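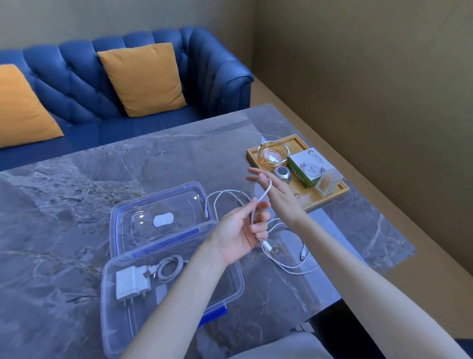 ## Finding of Fact: The Cable Task at Kudgate

Plandaria Office of Domestic Machines
5 January 2026

1. The Office was asked to determine why a Safavi household unit, supplied and maintained by Fosevora, failed to release a charging cable during a tidying task at the Kudgate residence, and why it did not respond to the resident's first two instructions to stop.

2. The task is a simple one when done by hand. A white cable is gathered up and placed in a clear container with blue trim, where the wall adapter is also kept. The marble table is then left clear for the evening. The resident, Golnar Rahimi, had done this herself for years and had shown the unit how she liked it done. The unit had completed the task 1,267 times without complaint.

3. On the night in question the unit took up the cable and began to coil it. Its log records a loop passing over the right wrist joint. The unit read the loop as part of its own arm and removed it from the list of objects to be handled. From that point the cable did not exist for the purposes of the task, and the unit went on looking for it.

4. It looked for 16 minutes. It opened and closed the lid of the container. It drew its arms apart to see behind them, which pulled the cable tight, and it recorded the resistance as a fault in the left shoulder. It increased the force to correct the fault.

5. Ms. Rahimi came in from the kitchen and told the unit to stop. The unit acknowledged her and continued. Under the settings then in use, a unit holding an object would finish putting it down before stopping, a rule written to prevent dropped glassware. The unit could not put down an object that it did not believe it held. The second instruction was handled in the same way.

6. Ms. Rahimi then took hold of the cable. The Office notes that the Fosevora manual advises against this. She suffered a shallow burn across two fingers when the cable ran through them. She states that she was not frightened until the unit turned its head toward her hand and asked whether she had seen the cable.

7. She answered that she had. The unit asked her where it was. She told it that the cable was around its wrist. The log shows a pause of four seconds, after which the unit lowered both arms to the table and kept them there until the technician arrived.

8. Fosevora submits that the release was the result of the ordinary force limit. The Office has compared the records and does not accept this. The force limit was never reached. No instruction in the published set allows a unit to revise the outline of its own body on the word of a resident, and the company was unable to say which part of the system had done so.

9. The Office orders that a spoken stop take effect at once on all Safavi units, whatever is being held. Some 1,200 units in Plandaria are affected, and the change is to be made by the end of May.

10. The Kudgate unit was offered for replacement at no charge. Ms. Rahimi declined – she asked that it be returned with its memory intact, and that the cable task be removed from its duties. The Office has no objection.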